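Levemley Centre for Vocational Studies
Household and Stores Management, Unit 3: Sorting and Keeping Mixed Small Goods
Course handout, prepared by Adhiambo Kimaro and Kiprono Owino

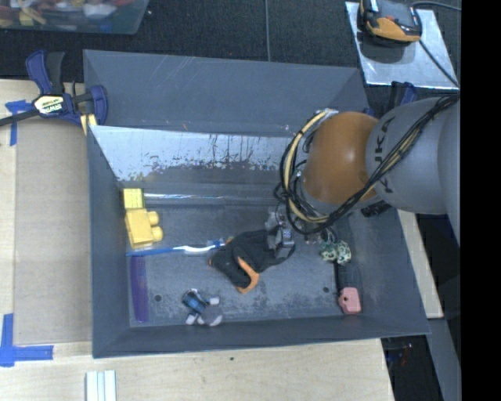
3.1 Purpose of the unit

Students who have completed Units 1 and 2 will be familiar with shelving, labelling and the storage of goods that arrive in matched sets. The present unit deals with the more usual case, in which toys, blocks, gloves, small garments and odd household pieces have been put into one deep bin and must be sorted before they can be used, lent or passed on. Students should read sections 3.2 to 3.5 before the practical session and bring a copy with them. Section 3.6 sets out the written work.

3.2 Terms used

Mixed bin: any open container holding goods of more than one class. A bin in which all the goods are toys but of several makes is still a mixed bin for the purposes of this unit.

Soft goods: anything of cloth, knitted yarn or other material that folds or crumples under its own weight. Gloves, socks, hats, doll's clothes and drawstring bags are soft goods.

Hard goods: anything that keeps its shape when lifted. Building blocks, balls, cups and wooden figures are hard goods.

Strays: single items whose pair, set or owner is not known at the time of sorting.

Students sometimes ask how to class an article made of both kinds of material, such as a cloth puppet with a plastic head. It should be entered under the part that would suffer more from careless storage, and in most cases that means it is a soft good.

3.3 The bin

Deep bins with sloping walls are common in stores and playrooms. The slope brings small items down towards the floor of the bin, where they can be reached, but it also means that they tend to gather in the corners and along the foot of each wall. Blocks are easily overlooked there, particularly beneath a piece of dark cloth lying on a dark floor.

Before a bin is put back into use it should be emptied completely and the inside inspected. Scratches and scuffs are a matter of appearance and need only be noted. Flaking surfaces are more serious where the goods are meant for young children, and a bin with a flaking lining should be set aside until it has been cleaned down and relined. Holes in the floor of a bin should be measured against the smallest article to be kept in it. Beads and doll's shoes should never be placed in a bin with open holes.

The depth of the bin also governs how full it may be. The rule at the Urio store is one loose layer for goods awaiting sorting and no more than half the depth for sorted goods. Students on placement there are expected to keep to this even when deliveries are heavy.

3.4 Order of work

Soft goods are taken out first. A crumpled garment can conceal several hard items, and it is difficult to judge what a bin holds until the cloth has been lifted clear. Take hold of the article near one end, raise it slowly over the bin and allow anything caught in it to drop back. Shake it lightly, then lay it flat on the table and smooth it out. Check sleeves, fingers and pockets by hand.

Bright trimming is useful at this stage. A black article with coloured edging can be matched much more quickly than a plain one, and the colour of the edging should always be written on the sheet, for example 'black, orange edge'. Entries such as 'dark item' or 'clothing, small' will be returned for correction.

Loops and cords call for some care. A thin loop will catch on a block or on another garment, and if it is pulled the stitching may give way. Free the loop with the fingers before lifting further.

Hard goods follow. Building blocks are grouped first by type of fixing and only then by colour. A yellow block with raised studs and a plain yellow cube may look alike at a glance, but they belong to different sets and should not share a tray. Where a block carries printing on one face, record whether the marks are clear, faint or illegible. Do not guess at a worn letter or numeral.

Strays are left until last. Each is placed in the stray tray with a slip giving the bin number and the month. In February the trays are reviewed against the whole stock – students assisting with the review will find that many pairs have been separated between bins for a year or longer.

3.5 Record sheet

One sheet is used for each bin. The Muvside pattern has 17 lines, and a second sheet should be started when these are full. Do not write between the lines. Each entry gives the class (S or H), a plain description, the condition and the destination. The four destinations are keep, mend, match and discard. 'Match' is used for strays only.

As a guide to the scale of the task, the exercise carried out by Mwanaisha Wanyama with last year's group produced 241 entries, of which the greater part were hard goods. The mending pile was small. The match column took more time than any other, and students are advised to plan for this.

3.6 Written work

Submit a report of not more than 400 words on one mixed bin of your own choosing, at home or on placement. The report should state the size and condition of the bin, the classes of goods found, any article that was hard to classify, and the decision reached on it. Attach the completed record sheets. Reports are to be handed to Rehema Mollel at the Kelley Room office by 4 p.m. on the last teaching day of the month.

Students who cannot obtain a suitable bin should speak to Jeptoo Kombo, who can arrange the use of one at the centre.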